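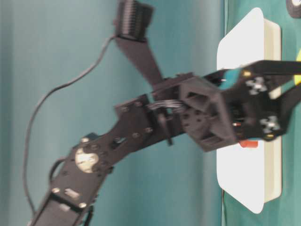

May, after lunch

Picking up from the last entry, where I'd only got as far as listing the trees. I was back at the Drumau lot this morning with Anjani and we finally got a proper look at the old lime at the north corner, the one everybody has an opinion on. I had hoped to write it off as a simple prune and go home early, but no such luck.

The trunk girth at chest height came out at 284 cm, taken twice, once by each of us, and I'm glad we did it twice, because the first time I had the tape riding up over a burr on the far side and got a silly number. Sounded it all the way around with the nylon mallet. Good solid note on the street side, then a dull patch from about knee height up to my belt on the side facing the garages. There's an old wound there that has mostly closed over, with nice fat callus on both edges, so the tree has been working hard at it for years (good for her!). I don't want to condemn a tree over a dull patch. What I do want is to get the resistance drill back from Volodymyr and put three lines into it before anyone writes the word "fell" on a form.

Crown is better than I expected. Some dieback at the tips, a couple of dead limbs hanging over the footpath that need to come off whatever else we decide, and one long lateral that somebody topped badly a good while ago. It has thrown up a whole broom of shoots from the cut, all of them weakly attached. Lilla thinks we should take the lateral back to the fork. I'd sooner thin the shoots, keep the best two or three and come back in a few winters, but I said I would sleep on it. She is usually right about limes and I am usually right about beeches, so there you are.

Root plate: no lifting, no cracks in the soil that I could find, though the ground by the garages is packed as hard as a road from people parking on it. I pushed the probe in at a few spots and it just bounced. If we keep the tree, and I hope we do, the parking has to stop on that side and we ought to put down a good layer of chip. There is plenty from the Fladen job still sitting in the yard, and it is nicely rotted by now – the bottom of the heap at least.

Tag number for the record is 1364. The old tag had grown half into the bark, so I eased it out and put the new one on an aluminum nail with plenty of slack.

The two small maples behind it are going, no argument from anyone. They are growing into the fence, and one has a split fork I could fit my fingers in. The stumps will have to be ground and not just cut low, as Bello wants to replant in the same strip. He asked how deep. I said up to 11 inches and then dig out the grindings, otherwise the new trees will sit in a bowl of sawdust and go yellow on him. Gas line needs marking first. I'm writing that down here so that I can't pretend later that I wasn't told.

3:40, back in the shop

Spent the rest of the afternoon on saws. The small top-handle one was bogging under load again. Cleaned the air filter, no change, then found the fuel filter was nearly black. New one in and it picks up beautifully now. Sharpened the chain while I had it off and took the rakers down a touch. Please, whoever uses it next, go gently for the first tank, it is grabbier than it was.

Climbing line, the blue and white one: glazed spot a couple of arm's lengths from the end. I cut it back past the damage and Juwita is going to re-tie it, her knots being much prettier than mine. Length on the label needs changing.

Still to do:

Drill back from Volodymyr
Call Randano about the teeth for the grinder, we need a set of 8 and they sent the wrong bolts last time
Gas marking at Drumau
Ask Latuheru whether the garage owners have been told about the parking
Talk to Lilla again about that lateral, preferably standing under it with coffee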